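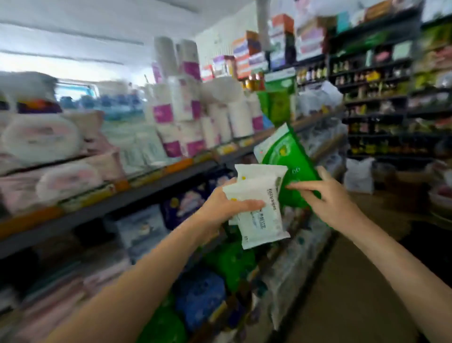
Home Features Reviews How-To Archive Subscribe

We use cookies to keep you signed in and to remember your reading preferences. Accept | Manage settings

The Little Backup Tool That Won Over a Whole Town

When the hard drive at the Dolinow public library died one June morning, Henryk Żak was eating a peach. He remembers the peach because he put it down on the keyboard. "It made a sound like a coffee grinder," he says of the drive, "and then it made no sound at all."

Gone with it were 1,751 scanned pages of local newspapers, or so he thought. By 3 in the afternoon every page was back on screen, in order, file names and all. The program behind the rescue was Trunen, a free backup tool written by Dorin Neagu in the evenings after his day job fixing cash registers.

I've been trying backup software for years, and I can't remember the last time one made me grin. Trunen did! You pick a folder, you pick a second place to keep it (a spare drive, another computer in the house, a rented server) and it gets to work. Only the parts of a file that have changed get copied, so the nightly run on my old laptop takes six minutes, even with a photo collection I should have trimmed long ago.

The restore screen is the part I love. Most tools treat getting your files back as an afterthought, with a gray window and a list of dates. Trunen gives you a slider. Drag it left and your folder goes back in time while you watch, files popping in and out as you go. I found a letter I'd deleted in the spring and a spreadsheet I had no memory of making – a budget for a boat, of all things.

Neagu got the idea from a shop called Lodance, where he was once sent to repair a register and found the owner keeping three copies of the same accounts on three memory sticks, all in one drawer. "She was careful," he says. "The software just hadn't met her halfway."

The first version was rough. It choked on long file names and would quietly skip anything open in another program, a bug he still winces about. A tester in Solanki sent him 501 bug reports over one winter, many of them with drawings. He fixed nearly all of them and framed one.

There are gaps. Phone support is thin, and encryption is off until you turn it on, which I'd like to see flipped in the next release. The manual is short and a bit dry, though the chapter on moving to a new computer got me through the job in about an hour.

Żak now runs a test restore every month, picking a newspaper page at random and bringing it back to a spare machine by the front desk. Last time it was a page of wedding notices. He read the whole thing before closing up.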